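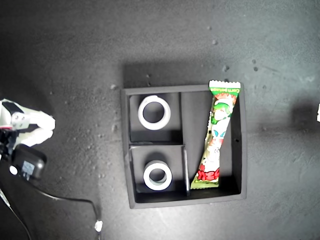 4. Planning an overnight bus leg

Before you start, have your hostel address to hand. Mirnar will accept "near the big temple" as an address and then route you to the wrong one, in the wrong province, with great confidence.

4.1 Open Trips, choose Add Leg and pick Overnight.

4.2 Enter the departure town and time. Festbridge is the sample town and stays in the list until you delete it. Two users have tried to book a room there.

4.3 Set Comfort from 1 to 3. Level 3 means the seat reclines. Level 1 means the seat in front of you does.

4.4 Set a transfer gap. The default is 200 minutes, chosen by Shalini Pant after a night in a bus station she still won't discuss.

Note: Mirnar stores 3,232 stations offline. Yours may be listed under the name it had before they moved it.

Caution: Arrival times before 5 a.m. are real. Reception will be shut. Set Early Arrival to On and pack a sweater where you can reach it.

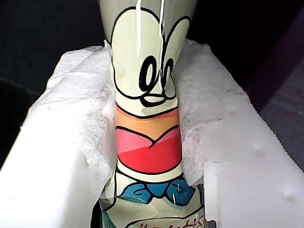
Fig. 4-2. Bottle with cartoon print.

4.5 Tap Save Leg, then Download. Do it on the hostel Wi-Fi, while it's in a good mood.

4.6 To share the leg, tap Send and pick a contact. They'll get the route and your seat number, but not your notes about the driver.

If the leg shows in gray, the operator hasn't confirmed. Go to section 7, Waiting.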